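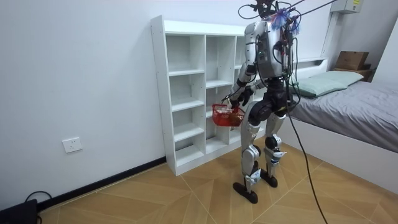
Small room, 2018-09-10. Red basket, by the white cubby shelf.

Spent most of the day on the small room again, and I am glad to say it is starting to feel like somewhere a person might sleep. I want to get the storage side of things down on paper while I still remember which bits I changed, as Ivone Cavalcanti will be picking this up when I go to Flivthorpe and she has already had one set of my notes that made no sense to her (sorry, Ivone!).

The shelf first. It is staying on the left against the white wall, and I have stopped dithering over it. I did try it nearer the foot of the bed before lunch and it made the whole room feel like a corridor, so back it went. Having it freestanding means we can pull it out to sweep behind, and I would like to keep it that way for as long as the tall things stay out of the top. Heavy stuff low down, please. Books and the spare bedding go in the bottom compartments, light things up high, and I'd leave at least one compartment free at hip height so that a basket can go in and out without anybody having to bend or stretch.

Which brings me to baskets. I have grown very fond of the little red one. It is only plastic, but the grid sides mean you can get some idea of what is in it without tipping everything out on the bed, and the handle makes a real difference when you are carrying odds and ends across the room. The Diseo fabric boxes looked nicer in the catalogue and I was quite taken with them for a week or so, but they sag when they are half full and you end up needing both hands. I have put them in the store cupboard. If someone wants them for the Ridesness flat they are welcome to them.

Rule for the red basket, as agreed over tea: small loose things only, and not many of them. It is the basket for whatever has been left about by the end of the day. It goes round the room once, bed side first and then along the shelf, and whatever has a home goes back to its home. Anything left over stays in the basket until morning. I tried it the other way about, shelf side first, and kept doubling back on myself, which got tiresome very quickly.

Measurements, before I lose the scrap of paper they are on. Wall on the shelf side is 3000 mm, skirting to skirting. Clear floor between shelf and bed is 1357 mm at the narrowest, which is more than I expected and enough for two people to pass if they are friendly. I want to keep all of that clear, so no rug. I know we talked about a rug. The tan wood is pleasant to look at and easy to sweep, and a rug would only ruck up at the corners.

Babić rang about the labels for the compartments. They can do a pack of 40 in plain white with a matt finish, and I said yes to that. I'd sooner have words than little pictures, in big letters, at the front lip of each compartment. It'll be November before they arrive, so masking tape until then. I have used the wide roll, and it peels off the white without marking, at least on the patch I tested.

Still to do:
Felt pads for under the shelf (there were 11 in the drawer, all the wrong size).
Ask Ivone whether she wants the bed left where it is or moved a hand's width along the wall.
Find a second basket like the red one, preferably in another colour so they don't get muddled.
Wipe down the lower compartments, which I meant to do this morning and didn't.

Key to the store cupboard is back on its hook.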